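How to Clear Out Dead Pens and Keep a Desk That Works

Most advice on desk organizing wants to sell you a drawer insert. I've tried the inserts. They give your junk a nicer place to sit, and six months later you're still shaking a ballpoint over a phone message while the caller repeats the number.

What follows takes 36 minutes if you don't stop to read old mail. Do it standing up.

What you need

Scrap paper, a trash bag, a cup, and one clear surface. A tray is fine too if you already own one. Please don't buy anything yet.

Step 1. Get every pen into one place

Empty the drawers, the mug, the coat pockets and the bottom of your work bag. People always swear they've found them all, and I never believe it. Check the kitchen as well.

Step 2. Test each one on paper

Draw a loop the size of a quarter, then write your name. The loop alone isn't enough, as plenty of pens will manage a circle and quit halfway through a word. If it skips, give it one more try on a fresh part of the page and then let it go.

You'll read that you can bring back a ballpoint by holding the tip over a lighter, dipping it in nail polish remover or rolling it on the sole of a shoe. Korkor Darko tried all of these on a handful of dead pens from our front office and got one usable pen and a burned thumb. I would call that a poor trade.

Step 3. Pick what stays

Keep one pen you like writing with, one spare, and one marker for labels and boxes. That's my whole list. If you grade papers or draw, you can argue for more, but be strict about it.

Step 4. Give the cup a job

The cup holds what you use this week. Scissors, rulers and the letter opener go in a drawer. Any cup will do, though a light one tips over if you fill it with heavy things.

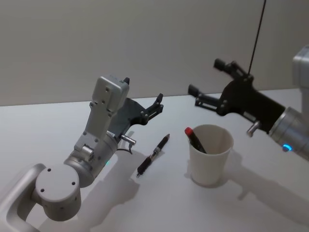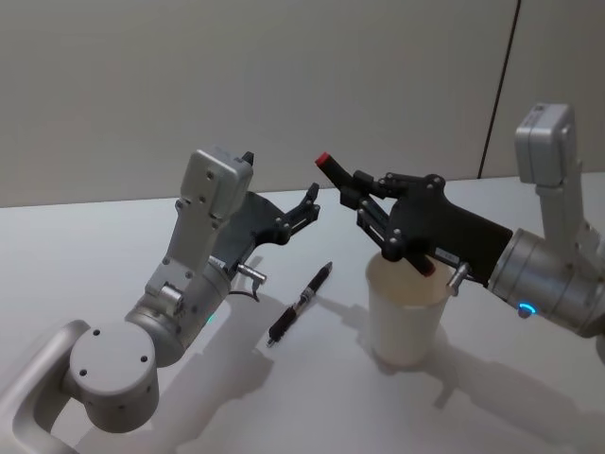
Alhassan Learning Center, Office Skills Team

Step 5. Store markers the right way

There's a lot of nonsense written about this. Some people insist on cap down, others on flat. For ordinary felt-tip markers I store them flat when I have the room and cap down when I don't, and I can't say I've noticed much difference. A loose cap will ruin a marker either way. Push it until it clicks, and if it doesn't click, throw the marker out.

Whiteboard markers are a little fussier. Keep those flat.

Step 6. Deal with the leftovers

Working pens you don't want can go to a school, a church office or the break room. Ask first. Ama Darko at our front desk once came in to find a shoebox of hotel pens left on her chair, and she's still trying to get rid of them.

For the dead ones, look up your local rules before you believe the word "recyclable" on a package. Most pens mix plastic and metal, and many curbside programs won't take them. Some stores run a drop-off box. Call before driving over.

Step 7. Check again later

Put a reminder in for July, or whenever your office is slow. The second round goes quickly. Test what's in the cup, look in the top drawer, done.

Do refills save money?

Sometimes. Compare the price of the refill with the price of the pen, including shipping, and think about whether you've ever finished a pen before losing it. I haven't, so refills are wasted on me. Seidu Ayaaba in our evening class has used the same metal pen for 7 years and would tell you the opposite.

Last updated Apr 4, 2022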